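Cluswood front office still half in boxes, open house set for November

CLUSWOOD — The desks are in, the carpet is down and the phones, mostly, work. The new front office at Cluswood is being put together this week ahead of a public open house in November, and people walking past the windows have been stopping to look in.

It's not finished. Nowhere near, if you ask the folks doing the unpacking. But the main room is usable as of this morning, and work was going on at the desk well before lunch.

The office belongs to Bokitz, the small firm that rents out meeting space and runs evening classes on the ground floor. It has been working out of a back hallway since spring. Cramped, dark, one outlet. The move to the window side was promised for summer and then slipped, and slipped again when the carpet came in the wrong color and had to go back.

The right carpet is dark gray. It runs all the way up to the windows.

Red barrier ropes are up for now, strung between the working side of the room and the rest of it. Bokitz says the ropes come down for the open house and go back up after, untill the last of the furniture is delivered. Visitors are asked to stay on the window side and not step over. A few already have.
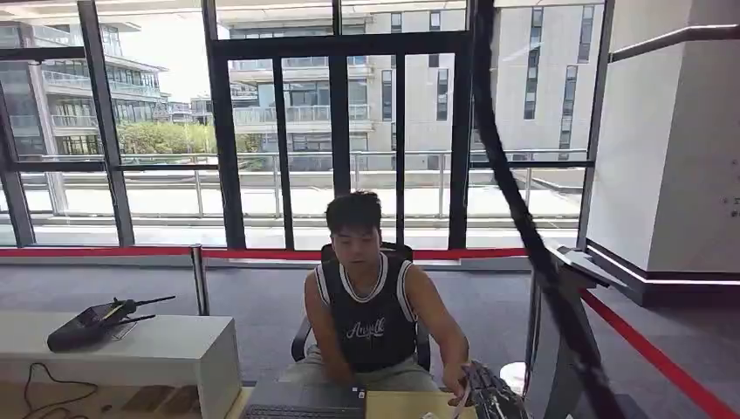
Internet was the big holdup. The line into the old hallway could not be moved, so a new one had to be ordered, and the first appointment got missed. It was finally switched on at 9 p.m. a few nights back. Class sign-ups, which had been on paper, are going back online. Anyone who signed up on paper in the last month should check that their name made it over. Some sheets had two classes on them and it's not clear yet everybody landed in the right one.

Shelving is next. Storage was the main complaint about the hallway, where forms, mail and class handouts all went in the same bin and stayed there. The new office gets desktop organizers, the slot-together kind, pale wood look, open cubbies on one part and narrower slots on the other. No screws. The panels have tabs that lock into each other, so they can be knocked flat again if the room is needed for something bigger.

The order came through Zodirine, the supply outfit across the parking lot, which gave the office a break on the price. Total for shelving and small stuff was $900, paid out of class fees. That covers the organizers, trays, a label maker and a box of hooks that so far have nowhere to go.

How to divide up the slots is still being argued over. One camp wants the wide cubbies for mail and the thin slots for forms. The other camp wants it the opposite way, on the grounds that the mail is thin and the handouts are not. For the time being things are going where they fit.
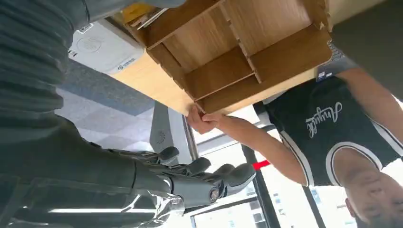
A bigger wall unit is on order from Steinarsdóttir, a furniture maker that also did the benches in the Cluswood lobby. No delivery date on that. The last estimate was "before the holidays," and the office is planning as if it won't be here for the open house. If it does show up early, the doors on the parking lot side will be blocked for a morning while it's carried in.

Still to do, according to the list taped up by the door: window blinds, a second phone, a coat rack, a sign. The sign is being redone after the first one came back with the hours wrong. Correct hours are 10 a.m. to 3 p.m., with evening hours on class nights only.

The old hallway will be used for storage through the winter. What happens to it after that hasn't been decided. The pottery class has asked for it, and so has the chess group.

The open house runs two hours in the late afternoon, with coffee and a look around. There is room for 30 people at a time, and after that it's a line in the lobby, so come early or come late. Free parking on the Zodirine side for the first 15 cars, street parking for everyone else. Kids are welcome. Dogs no.

Classes go on as normal in the meantime, except beginner sewing, wich moves to room 3 until the extra tables are back. Sewing students should use the side entrance and bring thier own scissors, as the class set is packed and the box hasn't turned up.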